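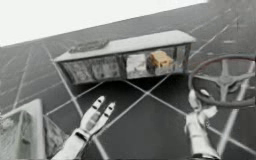
Render, open-sided or glass-walled box with lid, grid floor.

February 28, 2023

Stemura, tech notes, second week in the room. Firine is now at 40 minutes without the prologue. Cue stack renumbered, 1 to 199, gaps left after the duet for whatever Prumudia send back.

Cue 13 into 14 still ragged. The fade is a seven count and the performer clears the upstage mark on five, so the last phrase plays to a bare floor. Tried a four count - too abrupt against the cello. Leave at five and look again with costume.

Voice-over level down three dB in the second monologue. Consonants were getting lost under the fan noise from the dimmer rack. Rack to be moved to the corridor if the cable reaches.

Grey dance floor tape lifting at the centre seam. Re-laid, not tested with shoes.

Soylu want the running order by the end of the month, so tonight. Blackout before the epilogue stays in for now.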